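Heating in bookable rooms starts at the wrong time (again)
Status: Closed, pending the fall
Priority: Medium (raised to High by requester, lowered by me, raised by requester)
Opened by: Front desk, Guerra building, second floor
Handled by: Facilities systems

Original report

Rooms are freezing when meetings start. They warm up nicely right around the time everyone has decided to move to the kitchen. This has been happening for a couple of weeks. Yes we have tried turning the thermostat up. It says "MANAGED" and goes back to what it was. Please unmanage it.

Log

First entry. For anyone joining from outside our happy little stack: the rooms at Guerra don't have a heating schedule as such. People book a room in Jerlow. Jerlow publishes a calendar feed. The Pliteck gateway in the basement reads the feed overnight and tells the room to be warm from the start of the first booking until the end of the last one. This was sold to us as a way to stop heating empty rooms, and I have to say it's doing well at that. It's the rooms with people in them that need work.

I can't unmanage the thermostats. I could, but then I'd have a different ticket by Monday from the person who pays the gas bill.

Checked the obvious. Boiler is fine. Valves open when told to. Pushed a manual warm command to the corner room from my desk and had a reply from the front desk inside of ten minutes that it was "like Florida in there." So the hardware does what it's told. It's being told late.

Asked the requester how late. Got back "very."

Second entry. Pulled the command history off the gateway and compared it with the bookings. For the weekly staff meeting, booked for 9:00, the warm command went out at 9:38. Same for the Tuesday budget call: 38 minutes after the start. Same for the thing called "Sync (do not move)," which somebody should feel free to move.

I was hoping for an hour. The clocks changed on March 10, the complaints began right after it, and an hour would have let me write "time zone" in the root cause field and go home. Thirty-eight minutes isn't a time zone. I looked it up to be sure. There are places that are off by a half hour and places off by three quarters, and none of them is Guerra.

Restarted the gateway. I don't know what I expected. It came back, re-read the feed, and scheduled everything 38 minutes late with fresh confidence.

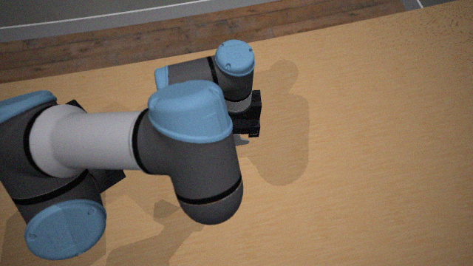
Attachment 1. Table surface with the arm across its left half; speckled patch near the far corner.

Third entry. Called Pliteck. Was told the gateway "executes the feed as provided" and that I should speak to Jerlow. Wrote to Jerlow. Was told the feed "is provided according to the standard" and that I should speak to Pliteck. I've now introduced them to each other by email and neither has said hello.

While waiting, tried the following:

Cleared the feed cache. No change.
Deleted and re-added the feed. No change, except that I'd mistyped the address the first time and all the rooms went cold for an afternoon. Sorry about that. The front desk has already mentioned it.
Switched the corner room to a fixed schedule set by hand on the gateway, warm at 8:00. Then went down and stood in it.

That last one was interesting. I was in the room by 7:30 with a coffee, planning to watch the valve open at 8:00, and the radiator was already ticking. The gateway history says the command went out at 8:00 exactly. My phone says otherwise. I wrote this down on the coffee cup and then threw away the coffee cup, so the details will have to be collected again.

Fourth entry. Did it properly this time. Stood in front of the gateway in the basement with my phone in one hand. The gateway's little display shows the time in digits about as tall as an ant. It's 22 minutes fast.

It is worth pausing over the fact that this display has been down here the whole time, telling anyone who came by.

The clock is supposed to set itself from a time server. The time server in its settings is a machine we retired last September, when the Teltitz phone system came out and its cabinet went with it. The gateway has been asking that machine for the time every hour since then, getting no answer, logging nothing, and drifting. It has a log level for "time source unavailable." The level is Debug. Debug is off by default, and turning it on requires a login that belongs to the installer.

So, a clock problem. But a clock that's 22 minutes fast should make the heat come on early. The complaint is that it comes on late. I closed my laptop at this point and went to lunch.
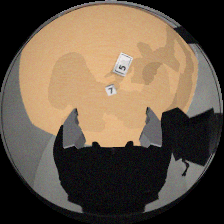 Zuleica Xavier: Could be two faults stacked. Fast clock takes 22 minutes off, something else adds an hour, and you're left with 38. Look at one-off bookings made after the clocks changed and see if those run early. If they do, the hour is only in the repeating ones, and I'd want to see what the feed says about their start times. Also please stop emailing both vendors in one thread, it goes to my inbox too.

Fifth entry. Sixty minus 22 is 38. I have a college degree.

Went back through the command history and sorted it by one-off and repeating, as suggested. One-off bookings made after March 10: the warm command goes out 22 minutes ahead of the start, every one. None of those people complained, and why would they? They walked into a warm room and thought well of us. Repeating bookings made during the winter: all 38 minutes late. So there were two populations in the building, one of them quietly delighted, and I'd only been hearing from the other.

(The history itself is stamped by the gateway's own clock, so I'd been correcting for nothing in the second entry. The times there came from the front desk's list of when the radiators started knocking, which was kept on a sticky note and was more accurate than anything I own. I'd like that on the record.)

Opened the raw feed. A repeating booking made in January has its start written as a fixed distance from universal time, the winter distance, and then a rule saying "weekly." No time zone name anywhere. In winter that lands on 9:00. After the clocks change it lands on 10:00, because as far as the feed is concerned the meeting never agreed to daylight saving. In Jerlow's own screens it still shows as 9:00, correctly, as the screens read from the database and not from the feed. This is why every person who double-checked their booking was told it was perfect.

One-off bookings carry whatever offset applies on the day, so they come out right.

Sixth entry. Fixed the clock. Pointed the gateway at the current time server, waited, and watched the tiny digits jump back. Warned the front desk first that this would make things worse before it made them better: with the clock right, the repeating bookings would go from 38 minutes late to a full hour late until the other half was dealt with. The front desk replied with a single period. I've decided to read it as assent.

Some discussion of leaving the clock wrong on purpose until the feed was sorted out. It was a short discussion. I'm recording it so the next person to have the idea knows they're in company.

Jerlow, shown the raw lines, answered within the hour in a completely different tone. The time zone name is left out when a building's profile has its zone set as an offset instead of a place. Ours was set as an offset. There's a dropdown. Somebody picked the first thing on it that looked familiar, and going by the audit page that somebody was me.

Seventh entry. Changed the building profile to a proper zone. New repeating bookings now come through with the name attached. Old ones don't get rewritten; each has to be opened and saved again. There were 46 of them. There's no bulk option. Jerlow support suggested this "could be a good opportunity to review whether each meeting is still needed," and I'd like it known that I reviewed nothing, I opened them and pressed Save.

Three belong to people who've left. Those meetings have been heating a room for no one since before Christmas. Passed the list to the front desk, who seemed to enjoy it. 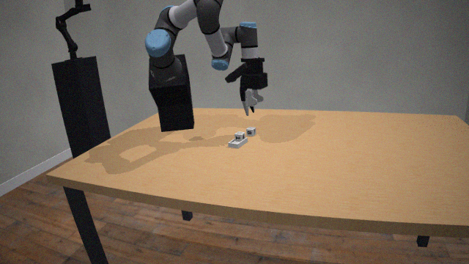
Attachment 3. Arm with light blue joint caps; black gripper over the wooden tabletop.

Eighth entry, 2019-03-29. Staff meeting room warmed from 9:00, on the dot. Which led directly to this, from the requester:

"Works now thank you. But the room is still cold at 9 because it only STARTS at 9? It used to be warm when we got in."

It did, in a way, for the one-off bookings, courtesy of a broken clock. We've never had a preheat setting turned on. All winter the drifting gateway was giving everyone a bit more of a head start each month, and the building was getting steadily more comfortable through negligence.

There's a preheat field in the Pliteck room settings. I've set it to 22 minutes. People seemed happy with that.

Closing notes

Root cause: time server setting pointing at a retired machine; building time zone entered as an offset.
Fix: both corrected, repeating bookings re-saved, preheat turned on for all bookable rooms.
Outstanding: get the installer login so Debug can be switched on. Pliteck says the form for this is on their site. The form asks for the installer login.
Reminder set for the week the clocks go back. If the heat comes on wrong then, reopen this ticket and don't start a new one, and somebody look at the little display first. Bring reading glasses.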